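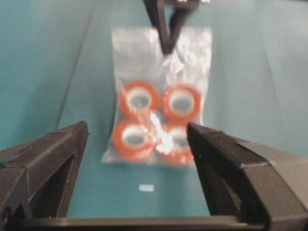
Sevivex Facilities Supply Desk
Ticket 614
Category: Consumables, packing room
Subject: Orange tape, four-roll bags opening in storage
Status: Resolved
Requester: Korkor Quartey, Packing Room
Assigned to: Tetsuya Okabe, Supply Desk

Description submitted by requester

The packing room receives orange tape in clear bags of four rolls. Since the November delivery, a number of these bags have been found open on the shelf, with rolls loose in the bin and dust on the exposed edges. Tape with dust on the edge does not unwind cleanly and tears partway across the strip. Staff have been discarding the first few turns of each affected roll. Please advise whether the bags are defective and whether the remaining stock may be issued.

Supply Desk, 9:40 a.m.

Ticket received and assigned. The requester is asked to confirm (a) the supplier name on the delivery slip, (b) where the bags are stored, and (c) whether the bags are folded, taped or heat sealed at the top when they arrive.

Requester, 10:15 a.m.

The slip reads Pletby. Bags are stored upright in the gray bins on shelf 2, next to the radiator. They arrive with the top folded over and held with a small adhesive strip. On the open bags the strip has come away on one side or is missing.

Supply Desk, 1:30 p.m.

Mr. Okabe inspected the shelf. The bags themselves are intact, with no splits along the sides or bottom. The strip on bags nearest the radiator lifts with very little effort. Bags at the far end of the same shelf remain closed. The bag is considerably longer than the rolls require, and when it stands upright the empty upper part springs back and pulls on the strip.

Two actions were requested of the packing room:

1. Move all unopened bags to the closed cabinet by the east door.
2. Store each bag flat, rolls two by two, with the spare plastic folded underneath.

Open bags are to be refolded and closed with a short piece of tape from the roll in current use. Rolls with visible dust are to be placed in the tray marked for internal use and are not to be used on outgoing cartons.

Requester, 3:05 p.m.

Both actions completed. The cabinet will hold the present stock but will not hold a full quarterly delivery. Ms. Ok-hee Ryu has asked whether the quantity per delivery can be reduced.

Supply Desk, 3:50 p.m.

Question referred to Purchasing (Dae-han Min).

Purchasing

The current standing order is 100 bags per quarter. Purchasing can divide this into monthly deliveries at no change in unit price. Pletby has been asked whether a shorter bag or a stronger closure is available. The supplier replied that a shorter bag is offered only on orders of 4,000 bags or more. This option will not be pursued. Monthly deliveries will begin with the next order.

Supply Desk, closing check

The cabinet was checked at 8:30 a.m. after two weeks. All bags were closed. One roll from a refolded bag was tested on a standard carton and unwound without tearing. The shelf label has been replaced with a notice directing staff to the cabinet.

Resolution code: Storage conditions. No supplier claim filed.

Requests to reopen this ticket should be addressed to the Supply Desk and should quote the ticket number.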